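Skondum Forum > Home and Workshop > Automation
Thread: Can a machine tidy a table yet? (not vacuum, TIDY)
Page 1 of 1

zineb_slaoui
Posted 11/27/19
I have a small question which became a big one in my house. My sister wants to wait before she pays for a cleaning helper, because she believes that in a short time a machine will put away the toys of her children. I told her that she will wait a very long time. She told me I am pessimistic.

So I ask the people who know. I don't speak of the vacuum robots, I have one and it does its work, except for the carpet near the entrance. I speak of a table where the children have left everything and the tray stands in the middle of it. Pick up the thing, put it in the tray, take the next thing. Is this possible today, at a price that a family can pay?

For me the difficulty is that no two things are the same. A ring is one job, because you can close two fingers on it almost anywhere. A cup is another job, and a small plastic pig is a third one, with legs and ears and no good side to hold. My niece can do this since she was two years old, and she does not think about it at all. 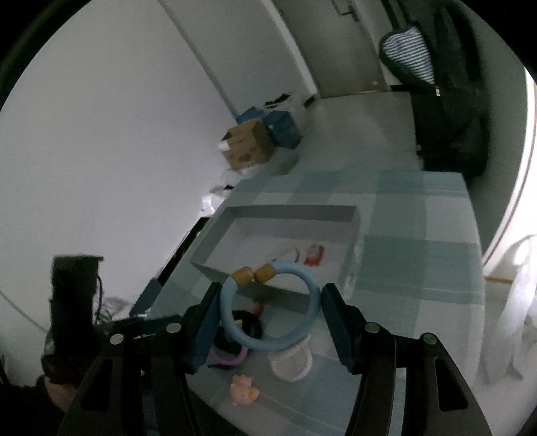

My own opinion is that the arm is already good enough and the missing part is the judgement. I mean to know what belongs in the tray and what must stay on the table. A bracelet can be a toy or it can be the bracelet of the mother. I would like to hear if I am wrong in this.

Thank you in advance, and please excuse my English.

wbeaudoin
Your English is fine. Your sister should hire the helper.

I spent 19 years on packing lines and the arm is not good enough. Everyone says "the arm is solved" because they see a car plant on television. In a car plant the door panel arrives at the same spot in the same position every time. If it arrives two fingers to the left, the line stops and somebody swears. Put that machine in front of a table of toys and it will do nothing useful at all.

Wayne

j_salian
I disagree with Wayne, at least in part. The line he is describing uses blind arms. With a camera near the fingers you don't need the object to be in the same place. At our shop we have an arm that takes mixed brackets from a bin, and it has done this since June. It misses sometimes and tries again. It is slow, but it does not get bored.

Where I agree with him is on price. Ours was not something a family would buy.

wbeaudoin
How many kinds of bracket?

j_salian
Four.

wbeaudoin
Well then.

j_salian
Four is more than one, Wayne. When I started there it was one.

blachance
Mother of three here, no engineering whatsoever, but I have read this thread twice over my coffee because it is my LIFE. What I want to know is what happens with rings. We have the stacking rings, the teething rings, the bangles from the dressing-up box, and they all end up hooked through each other and through somebody's hair band. I can get them apart with one hand while holding the baby. Would a machine pull the whole chain up together and fling it?

Also my husband would like it noted that he tidies too. (Noted, Rosaire.)

rosaire_l
I do the evenings.

zineb_slaoui
Thank you to everybody. Brittany, I had not thought about the chain of rings, this is a very good point and I will use it against my sister.

For Wayne: I understand the car door. But if I compare a hand and two flat fingers, I see that the two fingers can hold a great number of things, if they come from the correct direction. Try it in your kitchen with two wooden spoons. I did it yesterday with the spoons of my mother. I could lift a sock, a bottle top, an egg cup and a ring. I could not lift a coin from the table, nor a sheet of paper. So I still think the holding is less difficult than the deciding.

wbeaudoin
You lifted them with two spoons and a human brain and two human wrists. Take away the wrists and tell me again. You were tilting and turning without knowing it.

zineb_slaoui
This is fair. I tried again with the elbows against my body and it was much worse. The egg cup is now broken. I will not tell my mother before the weekend.

skirnberg_fan
Has anybody looked at the Skirnberg desk arm? 1325 for the kit, you put it together yourself. A chap at our makers' club has one. It will carry 50 grams without any trouble and with anything more it starts to droop. He taught it to move chess pieces. It can't tidy up, since it has no idea what is on the desk, but as a toy for grown-ups it is lovely.

j_salian
I have used the Skirnberg. The motors get hot if you leave it holding something. For the fingers I would change the pads before anything else. The standard ones are hard and shiny and a smooth ring turns in them. A soft rubber pad makes a large difference and costs very little.

On the question of direction, which Zineb raised: a ring is kind to the fingers because there is a hole in it. If you come down with the fingers on the two outer sides, you must open wide and the grip can slip on the curve. If you pinch one part of the rim, you don't need to open so much, but then it can swing. Held upright it is also easy to see whether you have it straight before you let go over a tray.
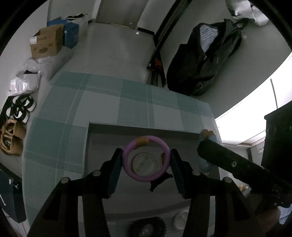

Purple-pink ring held upright between the two pads, over the tray.

I would rather have a slow machine that comes from a good angle than a fast one that grabs. Most of our failures with the brackets were bad angles. Very few were bad recognition.

gagnon_repairs
I repair washing machines and dishwashers for a living, so allow me to be rude about all of this. A dishwasher is a robot. It is a box which does a chore. It works because somebody was clever enough to change the chore to suit the box, with racks and hot water, and it never needed to learn how to hold a plate like you do. If you want the toys put away by a machine, change the toys. Or have fewer of them.

Gagnon

blachance
"Have fewer of them." Please come and say this to my mother-in-law at Christmas, I will pay your petrol!

gagnon_repairs
I charge for callouts.

zineb_slaoui
I find the argument of the dishwasher very strong, and it annoys me a little. But it does not answer for the table. With the dishwasher a person must still load it and empty it, and in our house these are exactly the two parts that cause the quarrels. The picking up is the chore. The washing was never the worst.

wbeaudoin
Now that I agree with. Loading and unloading is the bit that never got automated in our place either. We had a machine that sealed 700 trays an hour, and a person at each end of it, feeding and taking off. The expensive machine sat in the middle and the hands were at the ends. They tried an arm at the take-off end, made by a firm called Standeck. It worked well on the square trays. On the round ones it squeezed the lids in. They sent it back.

j_salian
Do you know if it had force sensing? Squeezed lids sounds to me like the arm was closing to a fixed position without feeling anything.

wbeaudoin
No idea. I was the one picking up the lids.

j_salian
Then I think you saw an arm with no sense of touch and you have judged all arms by it. I don't say this as an insult. The newer ones can stop when they feel resistance. Soft things are still difficult, and clear plastic is very difficult, because the camera sees what is behind the plastic and is not sure where the edge is. Cups and lids of this type are what I would remove from the table first if I wanted to cheat.

wbeaudoin
If you have to clear the table before the machine can clear the table, I'll have my tea and do it myself.

rosaire_l
I have a question from the evening shift. Does it have to be as fast as a person? If I go to bed and it takes until the morning, I don't mind. Our vacuum takes ages and we are all very fond of it.

j_salian
Good question, and in my opinion this is where it will come first. Slow, at night, one tray, things that are not fragile. It must be quiet also, and it must know to stop when a child comes down for a glass of water. The last one would worry me more than the gripping.

blachance
A child comes down for a glass of water every single night in this house.

zineb_slaoui
I have read everything to my sister on the telephone. She has decided to take the helper for two mornings in the week. She asks me to say that she is not convinced by Wayne, only tired. She also asks if j_salian can tell which soft rubber he uses for the pads, because her eldest wants to build the small arm for school.

j_salian
Ordinary silicone sheet, the thinnest you can find, glued on. Tell the eldest to roughen the surface of the finger first with sandpaper or it will peel. If they get the arm going, please start a new thread, I would like to see what it does with a ring.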